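We're seven weeks in with the arms at work now, and people keep asking me at dinner whether I still have a job, so okay, let me write it down once and then I can just send the link.

Yes, I still have a job! It's a slightly weird one, though. If you're new to this blog, I work at Uditz, where we pack mixed orders for small stores. A corner shop wants a few bottles of this and a couple of boxes of that, and for years somebody like me stood at a bench with a paper slip and put it all in a tote. Forty totes was a decent morning. You got fast at it, and you got a sore right shoulder, and you heard a lot about Encarnación's sister's divorce.

In August the first two arms went in on the line by the loading door. Management calls them the Stakia cells. We call them the lefties (long story, and it's mostly Man-lok's fault).
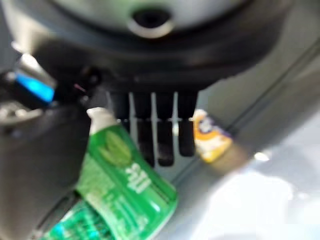 The thing I didn't expect is how much of my day is now about stuff being awkward. I used to pick up a bottle and never think about it, because hands are great. Now I think about bottles constantly. Where's the weight, is it lying down or standing up, is the label shiny, did somebody put it too close to the next thing. I go home and look at my own shampoo and think, oh, you'd be trouble. Bags and pouches are their own special misery. Anything that slumps, really.

So what I do is tend. I set things out, watch for a stall, clear it, write down what it was, and start it up again. Firouzeh reads my notes every Wednesday and changes whatever it is she changes on her laptop, and then I get a new kind of mistake to write down. She's good about it, too. The first week I wrote "it was being dumb" next to an entry and she came over and asked me, very politely, dumb how? I've gotten a lot better at answering that.

My shoulder is better, I'll give them that. My feet are about the same. What I miss is the talking. The benches faced each other and the cells don't, so now Encarnación is over 55 feet away behind a safety fence and I get the divorce news in pieces at lunch.

And it hasn't landed the same for everyone. Thabiso loves it and already put in for the technician course. Anselmo hates it, asked to go over to returns, and got it, and he's happier there. They promised us no layoffs from this round and so far that's been true, but they also haven't replaced the two people who left in the spring, and we've all noticed. I asked about it at the last shift meeting and got a lot of words back.

Pay is the other thing. Tending is written up as the same grade as packing, and I don't think it is, with the notes and the restarts and the training. I've got a meeting about that coming up, and I'm bringing my notebook. Will report back!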